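The choir at Prukthorpe has 40 singers and no auditions, and its leader would like it to stay that way.

"People tell me they can't sing, and then they hum in the queue for tea!" she says, laughing. "That's singing. Come in and sit with the altos."

She started it with 13 people and a borrowed keyboard, after a move from Vandville where she'd sung in church since she was six. Now they rehearse in the old school hall, coats on until the heating gets going, and the noise (her word) is wonderful.

What does she love most? "The second week of a new song. The first week is a mess, everyone's lost, the basses are cross with me. Then they come back and they've been practising in the car, and it just lifts."

In June they sang at Trolmont to an audience of 300, the biggest they've had. She was so nervous that she gave the starting note twice. "And they still came in together! I could have hugged every one of them."

Next up is a set of sea songs, with a tricky four-part one she's been saving.

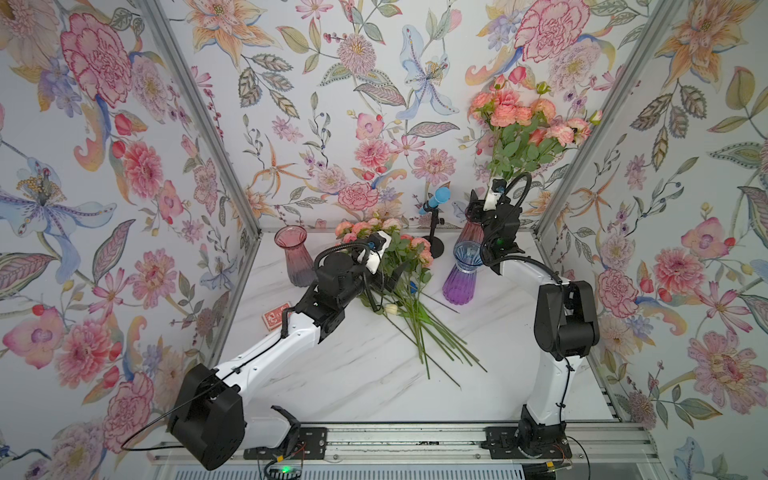 "I've promised the tenors the tune for once," she says. "They've waited long enough."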